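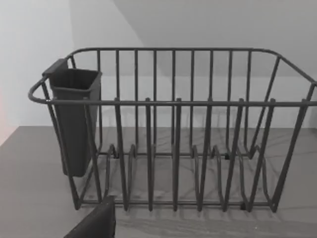
Guten Abend zusammen, schön, dass ihr da seid! Ich fang gleich mit der Frage an, wegen der mich meine Schwester für verrückt hält: Warum klingt es in der einen Küche wie im Schwimmbad und in der anderen wie unter der Bettdecke? Mich beschäftigt das seit Jahren, und zwar nicht beruflich, ich bin Buchhändler. Angefangen hat es nach dem Umzug, da hatte ich plötzlich eine Küche, in der man sein eigenes Wort nicht verstand. Ein Abtropfgestell aus dünnen Metallstäben auf einer glatten Arbeitsplatte, dahinter eine helle Wand – mehr braucht man gar nicht, um zu verstehen, worum es heute geht. Lauter Flächen, die den Schall einfach zurückwerfen, und mittendrin etwas, an das man Teller lehnt, die dann klirren.

(Kurz Pause, einmal in die Hände klatschen. Warten, bis der Hall weg ist. Noch mal klatschen.)

Habt ihr das gehört? Dieser Saal ist gar nicht so schlecht, das liegt an den Vorhängen und vor allem an euch. Menschen schlucken Schall, und Menschen in Wintermänteln noch viel mehr – den November also bitte als akustisch wertvollen Monat betrachten. Als ich heute um 16 Uhr hier zum Proben stand, klang das noch ganz anders.

Jetzt ein bisschen Physik, keine Angst. Wenn ich rede, kommt bei euch zuerst der direkte Schall an, und kurz danach kommen die Reflexionen von Wänden, Decke und Boden. Kommen die schnell und schwach, hilft das sogar, die Stimme wirkt voller. Kommen sie lang und kräftig, verschmieren die Silben ineinander. Die Zeit, bis der Schall um 60 Dezibel abgefallen ist, nennt man Nachhallzeit. In einer Kirche ist das herrlich, da will man das ja! Beim Frühstück mit zwei Kindern eher weniger.

(Hörbeispiel eins abspielen: Kaffeetasse auf Fliesen, leere Küche. Dann Beispiel zwei, dieselbe Tasse, Tischdecke drunter. Nicht reinreden!)

Bei mir daheim hab ich dann gemessen, mit einer App, also bitte nicht zu ernst nehmen. Abendessen, alle am Tisch, einer räumt schon ab: 76 Dezibel. An einem anderen Abend, da war mein Schwager zu Besuch, 81. Fünf Dezibel klingt nach wenig, ist es aber nicht, die Skala ist logarithmisch. Und das Gemeine ist ja, dass man gegen den Lärm anredet. Einer wird lauter, der Nächste auch, und am Ende brüllen alle nach der Butter.

(Hier meistens Lacher. Wenn nicht, einfach weiter.)

Mein erster Versuch war dann Eierkarton an der Wand. Lasst es. Es bringt im tiefen Bereich gar nichts, in den Höhen kaum etwas, brennen tut es hervorragend, und meine Frau hat eine Woche nicht mit mir geredet, was die Küche allerdings leiser gemacht hat. Danach bin ich an Osvaldo Rinaldi geraten, der hat in unserer Straße jahrelang Proberäume ausgebaut. Er kam rein, schnipste einmal und sagte: »Decke.« Sonst nichts! Dann hat er seinen Kaffee getrunken und ist wieder gegangen.

Er hatte recht. Die Decke ist die große freie Fläche, da steht kein Regal davor und hängt kein Kalender. Wir haben zwei Absorberplatten von Gaven aufgehängt, mit etwas Luft dahinter, das ist wichtig – der Abstand zur Decke bringt bei den tieferen Tönen richtig was. Die billigeren von Gornine hatte ich auch da, die gingen zurück, weil sie sich beim Aufhängen durchgebogen haben. Kann Pech gewesen sein.

(Platte hochhalten, herumgeben. Bitte nicht wieder im Saal liegen lassen.)

Und wer nicht bohren darf oder will: dicker Stoff. Ein Vorhang mit ordentlich Falten, ein Teppichläufer, Filz unter die Stuhlbeine, Sitzkissen. Bücher in der Küche sind auch fein, sag ich als Buchhändler natürlich völlig uneigennützig. Édgar Cusi vom Chor hat mir geraten, den Besteckkasten mit Filz auszulegen, und da dachte ich erst, so ein Quatsch. Aber das helle Scheppern liegt genau dort, wo wir besonders empfindlich hören, also oberhalb von 1000 Hertz, und deshalb merkt man so eine Kleinigkeit sofort. Unter dem Geschirr liegt bei uns jetzt ein Tuch, aus demselben Grund.

(Falls noch Zeit ist: die Geschichte vom Café Tetell mit der Blechdecke. Sonst direkt zu den Fragen.)

Bevor wir zu den Fragen kommen, noch eine Bitte für daheim. Stellt euch heute Abend in jedes Zimmer, klatscht einmal und hört hin, wie es ausklingt. Im Bad, im Flur, im Kleiderschrank, ja, auch da! Und dann sagt mir am Büchertisch, welcher Raum euch überrascht hat, die Liste hängt draußen neben der Garderobe. So, wer mag anfangen?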